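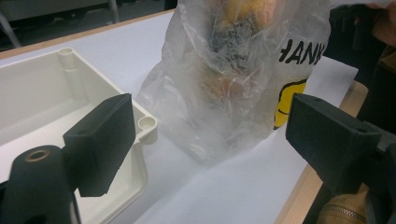
Tuesday, after lunch

Bag sealing again. Picking up from the wattleseed mess last week, where half the batch went soft in the cupboard and I blamed the drying. I don't think it was the drying! I pulled a handful out of the same tray, put it in a screw-top jar, and that lot is still rattling like gravel. So it's the bags, or it's me and the bags.

Setup today: the old Eichhorn bar sealer (the one with the scorched tape, I've finally changed the tape), plain clear bags from the Groris roll, and the heavier foil-look ones from Dimo that cost a fortune and that I've been hoarding. Same scoop of dried seed in each, humidity card tucked down the side, squeeze the air out by hand, seal, straight into the damp cupboard with the wet towel.

Made 25 bags altogether. 13 Groris, the rest Dimo. I ran out of patience with the Groris ones because they cling to everything and the seed dust gets up into the mouth of the bag, which I now suspect is most of my problem. Wiped the mouth on the later ones with a dry cloth and the weld looked heaps cleaner, an even stripe all the way along with none of those little grey freckles.

Dial notes for whoever uses it next: 4 is too cool for the Dimo film (peels open with a fingernail), 6 puckers the clear stuff and leaves a hard ridge that cracks when you fold it. 5 does both if you lean on the bar for 2 seconds after the light goes off. I kept letting go too early. The colour of the light is no help in the arvo sun, so listen for the click.

Also had a proper nosy at shop packets, the chippie sort. They've got a wide crimped seam across the top with lots of tiny ridges, and ours is one skinny flat line. If a bit of dust gets under ours there's nowhere else for the seal to hold. Makes me want to try two passes side by side, or dig out the crimping jaw that came with the Zukitz hand sealer (bottom drawer, under the labels, I think).

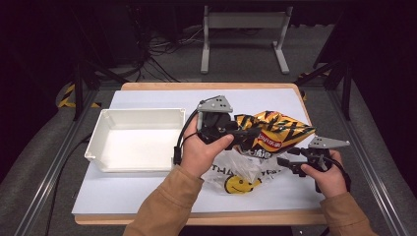 Squeeze test

Dunked a few in the sink and pressed. The unwiped Groris bags dribbled bubbles from the corners, nearly always the corner where the side fold meets the weld. Wiped ones were fine until I really leant on them. Dimo bags didn't bubble at all, but one split down the back seam, so that's the manufacturer's join and not mine, thank you very much.

Folding the top over before sealing was a terrible idea. Four layers in the fold, two everywhere else, and the heat doesn't get through. Don't do it, it looks tidy and leaks like mad.

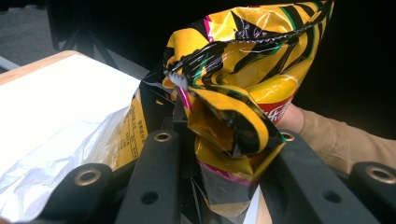 Crimped seam on a printed snack bag, top twisted and folded over.

To do: check the humidity cards after 20 hours in the cupboard and write the colours down before I tidy up this time. Find the Zukitz jaw. Order more sealer tape. The wattleseed that went soft can go back in the dryer on low, smells all right to me.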